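알도 주카로 신간 『낯선 이웃의 식탁』, 늦은 밤까지 독자들과 나눈 이야기

2020-06-25

이탈리아 출신의 에세이스트 알도 주카로(Aldo Zuccaro)가 새 책 『낯선 이웃의 식탁』의 한국어판 출간을 맞아 온라인으로 국내 독자들을 만났다. 출판사 에보라(Evora)가 마련한 이번 자리는 본래 서점에서 조촐하게 열릴 예정이었으나, 여러 사정으로 화상 모임으로 바뀌었고, 덕분에 제주와 강릉은 물론 멀리 해외에 사는 독자들까지 저마다의 방에서 편안하게 함께할 수 있었다. 신청자는 모두 1,000명이었다고 하니 작은 서점이었다면 엄두도 내지 못했을 숫자다.

이번 책은 저자가 3년 동안 여러 도시를 옮겨 다니며 처음 만난 사람들의 집에서 밥을 얻어먹은 기록이다. 모두 97편의 짧은 글이 실려 있는데, 어떤 글은 한 쪽이 채 되지 않고 어떤 글은 한 사람의 일생을 찬찬히 따라가느라 제법 길다. 주카로는 사람이 사람을 믿는 일이 생각보다 훨씬 흔하다는 것을 말하고 싶었다면서, 원고를 쓰는 내내 자기를 집 안으로 들여 준 분들의 목소리가 귓가에 맴돌았다고 했다.
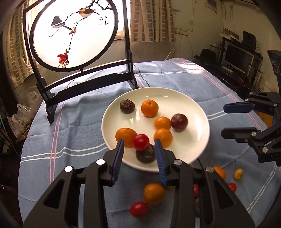
독자들의 질문은 예정된 시간을 훌쩍 넘겨서까지 이어졌다. 낯선 집의 문을 두드릴 때 무섭지 않았느냐는 물음에 그는 한참을 웃더니, 무서운 쪽은 오히려 문을 열어 주는 분이 아니었겠느냐고 되물었다. 가장 오래 기억에 남는 집을 하나만 꼽아 달라는 부탁에는 끝내 대답을 못 하고, 대신 12월의 어느 저녁을 다룬 마지막 장을 조금 소리 내어 읽어 주었다(통역을 맡은 분도 잠시 말을 멈추었다가 이어 갔는데, 그 짧은 침묵이 참 좋았다는 소감이 대화창에 여럿 올라왔다).

한국어판 초판은 3,000부를 찍었으며, 지금 전국 서점에서 만나 볼 수 있다. 에보라는 모임에 미처 참석하지 못한 독자들을 위해 녹화 영상을 정리해 출판사 누리집에 올릴 계획이다. 주카로의 전작 산문집 『고스티아에서 보낸 편지』도 표지를 새로 입혀 올해 12월에 다시 나온다.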